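Frequently Asked Questions: The Nunbridge Royal Visit Archive

Who runs this collection?

Two lifelong royal watchers, Leen Sabbagh and Shadi Khoury. We met in the crowd behind the rope at a royal walkabout in Nunbridge, got to talking about hats, and have been pooling our snapshots, programs and newspaper cuttings ever since!

How much do you have?

At last tally, 2091 photographs and 834 cuttings, and more come in the mail nearly every week (please keep them coming, we love opening them).
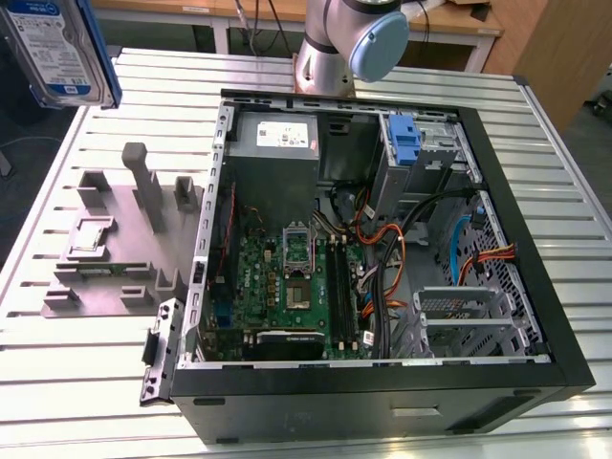
Can I send in my own memories?

Oh, please do. Even a few lines about where you stood and what the weather was like are a treat to read. If you shook hands with somebody or handed over flowers, tell us that too, and who you were with. 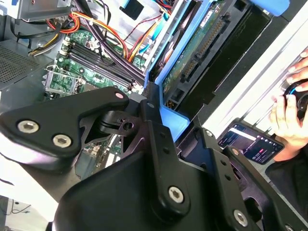 We type up every letter just as it was written, spelling and all, and mail the original back to you within 6 weeks. Tell us if you'd like your last name left off.

Do you take old magazines?

Yes, souvenir issues especially, and it's fine if the pages are loose or somebody's aunt did the crossword.
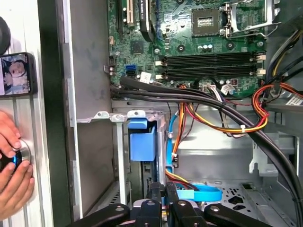 Royal wedding issues are what we're asked for most, and we'd still love a clean copy of the Hergate Weekly souvenir edition. Digital scans are welcome as well. Leen looks after that side of things.

Do you cover rumors and gossip?

We'd rather leave that to others. We stick to public visits, and what people saw and heard for themselves.

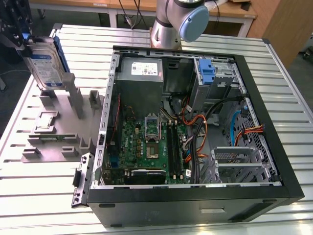 When was this page last updated?

5 November 2023, with the October letters added.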